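**Ticket: test tile cracking in second firing, then glaze crawling on everything**
Status: open, then closed, then open again, now (I think) closed
Kiln: Niskanen front loader, the older of the two at Druddale
Clay: Cidach buff stoneware
Glaze: Rellureo satin white, brushing version

Opening this on Thursday, January 9, 2020 so I stop keeping it on the backs of envelopes. The help desk form only lets me type so much, so I'm pasting the whole log here and will send them the link.

**What's going wrong**

I teach the hand building class at Druddale and I make relief tiles for myself in between. Since October I've been losing tiles to hairline cracks, always running in from a corner, and since the last two loads the satin white has been pulling back from the raised parts and leaving bare clay with fat little rolls of glaze around it. Crawling, if you want the proper word. The cracks I could live with (I fill them and call them rivers) but the crawling makes the whole set look like it has a skin problem.

Same clay I've used for years. Same glaze, new jar. Same kiln, with new elements put in over the summer. So of course I blamed the elements.

**First try: the elements**

Put witness cones on all three shelves and ran my usual program with nothing else in there but two dud tiles. Top shelf cone bent nicely. Middle nicely. Bottom a touch soft but nothing to write home about. The firing log on the controller said it climbed the way I asked it to and the hold was the full hold.

So the kiln is fine. I was a little annoyed, to be truthful, because I had already written a pretty stern email in my head.

Dud tiles came out with the same cracks they went in with, so no news there either.

**Second try: drying**

Support wrote back and asked how long the tiles dry before bisque. I said a week. They asked a week how. Well! On the wire rack, by the window, with a bit of dry cleaning plastic over the top when I remember it. They suggested 72 hours fully wrapped, then loosely covered, then open, and flipping them every day between two boards.

I did six tiles that way and six my way, all cut from one slab. Scratched a W on the back of the wrapped ones. After bisque:

- wrapped: no cracks in any of the six
- my way: cracks in four, all from corners, one clean through

OK. So that's half the ticket and it was my own fault. The window is the thing that changed, by the way. I moved the rack in October when the plaster bins came in, and I never once connected the two. The new spot gets a draft along the bottom that I can feel on my ankles.

I also started rounding the corners off with a damp sponge before wrapping. Can't say if that helps, I did it to all twelve.

**Third try: crawling**

Here's where it got long. Things I changed, one at a time, on leftover tile pieces:

1. Wiped the bisque with a damp sponge, let it dry overnight, then glazed. Slight improvement, or I wanted there to be.
2. Two thin coats instead of three. Better on the flat parts, still crawling on the ridges.
3. Stirred the new jar properly, with a stick, all the way to the bottom. There was a layer down there like cold peanut butter. I'd been shaking it, which I now know does very little.
4. Sieved it after stirring. Got a teaspoon of hard bits out.
5. Stopped handling the bisque with bare hands. I use hand cream in the winter, lots of it.

Number 3 made the biggest difference by a mile. The satin went from looking chalky in the jar to looking like paint. Support says the heavier stuff sinks and what you brush off the top has more of the clay part in it, so it shrinks more as it dries and opens up little cracks, and then it crawls from those in the firing. Makes sense to me.
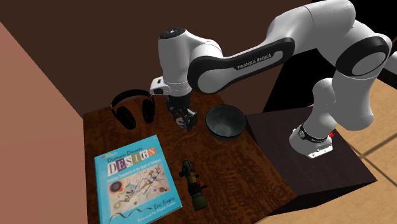
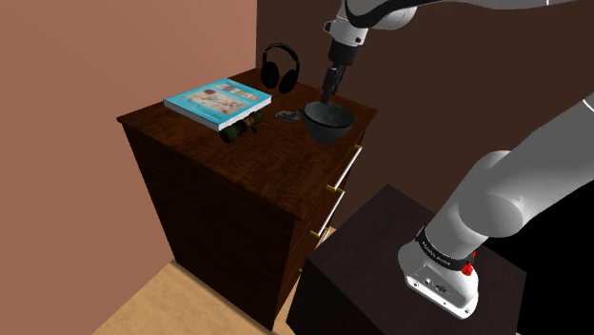

*Computer renderings, both with the light blue book in them.*

**Where that left me**

Ridges still crawled on two out of the six pieces, even with stirred glaze. I went back and forth with support on this for days. They wanted bisque temperature, which I gave them, and wanted to know if I was bisquing higher than I used to. I said no. Then I went and looked at the program and, well. The controller was reset when the elements went in, and whoever set it back up (me) typed in the slow bisque from the card on the wall, and that card was for the other clay. So I'd been bisquing hotter than I meant to, and the tiles weren't drinking in the glaze like they should. It was sitting on top.

I'd also like it noted that I had been told to check this in the very first reply and I said I had.

**Settings now, so I don't lose them again**

Bisque program, slot 2 on the controller:

- first climb at 94 degrees an hour, Celsius, and leave the peephole open
- hold at 200 for two hours if the tiles are thick, one if they're the thin ones
- faster from there until it gets past 800, then slow down again to the end
- let it cool by itself, lid stays shut, go home

I took the old card down and put up a new one that says BUFF at the top in red marker. The other clay has its own card now too, in blue, on the opposite side of the door.

**Result of last load**

Nine relief tiles, the ones with the leaf pattern, and a couple of student pieces that were waiting. No new cracks. Crawling on one tile only, in a deep groove where I know I let the glaze puddle, so I'm counting that one against me and leaving the jar out of it. The satin is soft and even over the ridges like it was last year and I'm so happy with it I carried one around in my coat pocket all afternoon!

The student pieces were in a different glaze and looked fine before, and look fine now.

**Still open / questions for support**

- Is the old half jar (from before I learned to stir) worth saving? I used off the top of it for months, so what's left must be mostly the heavy part. I'd hate to throw it out. I could mix it into the new one but then I'd have ruined two jars if I'm wrong.
- Can I fix crawled tiles by heating them up, dabbing more glaze in the bare spots and firing again? I've got a shelf full of the bad ones. Tried it on one with a hair dryer and the patch stuck but it's shinier than the rest.
- Does the bottom shelf running a bit soft matter for satin? The tiles from down there are a hair glossier. I don't mind it, but the set has to hang together on one wall and you can tell from the side.
- Would a little gum in the glaze help on the steep parts, or does the brushing version have it in there already? The label doesn't say.

**Reply received, copied in from email**

> Keep the old jar for tests only and please don't mix it in. Yes to refiring, but expect the patched spots to look a bit different. Soft bottom shelf is normal with new elements, try leaving a bigger gap under the first shelf. Brushing glazes already have gum in them, so no need to add more.

Bigger gap under the first shelf – I can do that, I have the taller posts somewhere, probably under the sink behind the plaster. Will run one more load with them and the usual three cones and add the results at the bottom. Leaving the ticket marked closed unless the bottom row comes out shiny again.

Also need to order wax, the small size, and more dry cleaning plastic if anybody has been to the cleaners.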